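Why does sunscreen matter for your skin?

Your skin has a colour because of melanin. Everybody has it, in different amounts. When strong sun touches the skin, the body makes more melanin to protect itself – this is what we call a tan. But melanin alone cannot stop a sunburn.

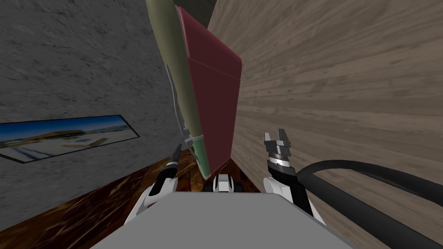
Sunscreen works like a thin coat on your skin. Some kinds soak up the sun's rays before they can hurt you. A place with a bright blue sky and pale ground, like in the framed picture on the concrete wall, is where you need it a lot, for sand and snow both throw the light back at your face.

Ask a grown-up to help you put it on 20 minutes before you go out. Do not forget the ears, the back of the neck and the top of the feet! After swimming you must put it again, even if the bottle says water resistant.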